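## Quieting a squeaky desk chair

Turn the chair on its side on an old towel and wipe the underside with a barely damp cloth. Hair and grit collect where the seat meets the base, and a dry toothbrush gets most of it out.

Go over every bolt with the right size hex key. Snug is enough. If one keeps backing out, take it out completely, put a drop of removable threadlocker on the threads, and leave the chair alone for 20 minutes before you sit in it. 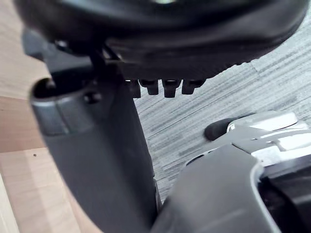
If it still squeaks, rock the seat by hand and listen for the spot. A little silicone spray on the pivot usually does it. Skip cooking oil, which goes sticky and picks up lint.

Casters pull straight out on most chairs. Cut wound-up hair with a seam ripper and push them back in until they click.

Fuad Teshome wrote in to say paste wax works on wooden chair joints too. Use very little and buff it off.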